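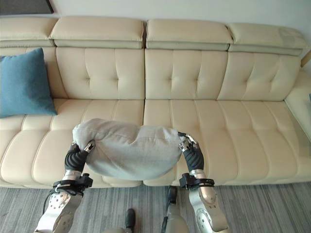 I've been arguing with my brother-in-law about cushions since August, and I've decided to have the last word by writing it down where he can't interrupt.

His position is that a sofa should arrive finished. If you've paid for padded headrests and tufted backs and all that nice stitching, why on earth would you throw a fuzzy blue pillow in the corner? You only have to move it to sit down. He has a point about the moving. I shift ours every single evening and put it back every single morning, and I'd hate to know what that adds up to over a year.

But I think he's wrong about the rest! A big cream leather sofa against a white wall is a lot of cream. It's lovely, it wipes down, I'd buy one again tomorrow, and it can still look like the waiting area at a posh dentist. One blue cushion sorts that out. Two cushions is better, and the second one should be quiet (light grey is perfect, it goes with anything and doesn't pick a fight with the blue). After that I'd stop. I once stayed in a holiday let with 16 cushions on the settee and we ended up eating our tea on the floor.

Then there's comfort. Leather headrests are fine if your head happens to be where the headrest is. Mine isn't. I'm five foot one, so I get a seam in the back of the skull, and a pillow behind the shoulders fixes it. Tall people design sofas, I'm convinced of it. Sutrisno Pattinasarany, who had the flat below ours for years, used to put his across his knees as a sort of table for the crossword, and I've pinched that idea as well.

Where I do give ground is on price. I saw a set of cushions in the Solberg window for 500 pounds, and no, sorry, that's silly. A Luvden cover off the sale rail and a decent inner will do the same job. Spend the money on the inner, if anything. A flat cushion in a gorgeous cover is still a flat cushion, and it slides down shiny leather far quicker than a plump one does.

As for arranging them, lean the bright one up in a corner and let the pale one go wherever people really sit. Don't do the karate chop in the top. I know the magazines love it, but it looks as though somebody's had a row with it.

My brother-in-law is coming to stay again next month, by the way. Last time he put both of ours behind the door on the first night, and by the second he'd fetched the blue one back for his neck.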